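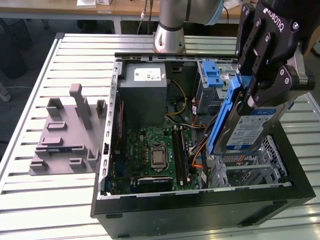 So I finally made it to the January open day at Prirkley, the repair and reuse place out past the rail yard, and I stayed way longer than I meant to! Amparo Henao took our group through the intake hall first (cold, bring a sweater), where old office PCs get sorted before anyone opens them up. They took in 2,219 machines last year. My favorite stop was the parts store, with 77 drawers of nothing but screws, and Kevin Quintero let us dig around in them. Coffee was free, and the empanadas were gone by eleven.
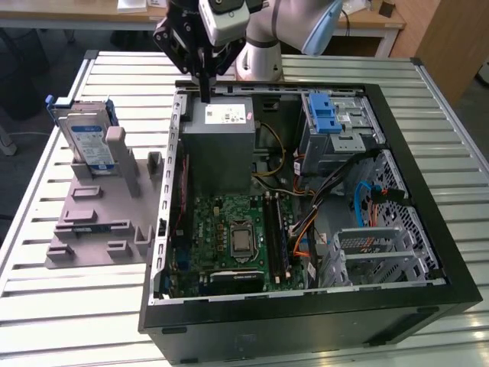 Can you bring your own computer in?

Any open day before noon, at the side door, and take your cables home with you. I'm hauling my old tower over next time.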